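Toy donation box check – Unnithan shelf, Driritville room
Monday, morning round. One sheet per box, comments go under each item not on the back.

1. Box bottom
Bottom taped, both seams. Pressed down with a flat hand, no give. OK.

2. Box walls and rim
No tears. One corner slightly soft, passed it but dont stack anything heavy on this one. No staples anywhere – checked twice, last batch from Nunby had 3 left in the flap.

3. Lid
Off until check is finished. Lid goes on AFTER sign-off, please, had to reopen two last time.

4. Table surface
Wiped before start. No crumbs, no tape ends. Grain is rough near the wall side, run a cloth over it and see if it snags. Didn't snag.
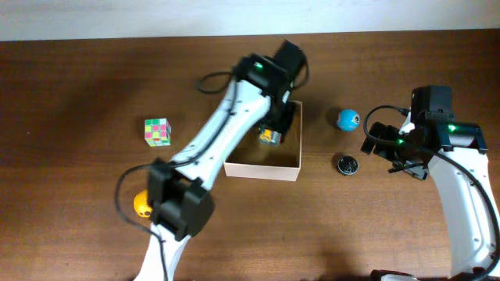 5. Loading
Small hard stuff goes in first, soft or hollow stuff after. Lower toys straight down, don't drop them in from the rim, paint chips that way. Box sits in the middle of the table and stays open the whole time, so there's elbow space on every side and the inside can be seen while loading. If a toy has to be forced it goes in another box. Nothing forced this round.

6. Small parts
Anything that comes off with a firm pull = reject. Pulled, twisted, shook each toy next to the ear. No rattles. Tube gauge used on anything doubtful, nothing went through it.

7. Puzzle cubes
Turn every layer a full turn, both directions. Corners are what pop out, so push each one with a thumb. Stickers – lift test with a fingernail at the edges, a loose sticker is a choking item for the under 3s and also just looks bad. Cube does not need to be solved to pass!! Two came back last month marked "incomplete", they were only mixed up.

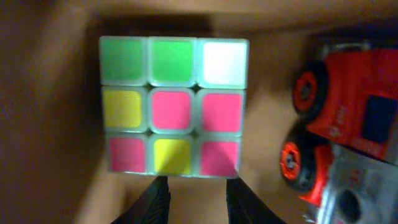 Turning a bit stiff on this one, loosened up after a few goes. Pass. No lubricant spray please, we can't say what's in it.

8. Balls
Squeeze, look for splits along the seam. Light blue one OK, no split, no sticky patch.

9. Printed blocks
Corners rounded enough? Run along the cheek of your hand. Print not flaking. Eiffel Tower block OK, small scuff, leave it.

10. Long pieces
Ends must be rounded, no cracks in the middle. Flex gently. Yellow one OK. Lay it along a wall of the box and not standing up, or it pokes the lid.

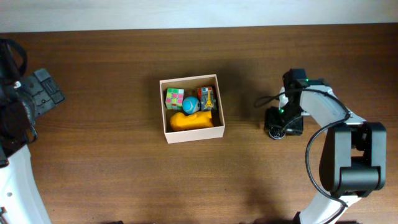

11. Weight
Limit per box is still 10 lb, this one well under. Scale reads 300 g heavy so take that off before writing it down. Asked Culto for a new scale, no answer yet.

12. Cleaning
Hard toys wiped with mild soap, dried overnight on the rack. Smell check – fine. If it smells like a basement it goes back in the wash bin.

13. Label
Age label on the short side, not the top. Missing when I got here, wrote a new one. Marker is nearly dead, somebody bring another.

Result: PASS with comments (items 2, 11, 13)

To do before next round
– new marker
– scale, ask Culto again
– check Nunby boxes for staples before they go on the table, not after
– more cloths, the blue ones shed lint all over the toys

Next box started 10:40, seperate sheet.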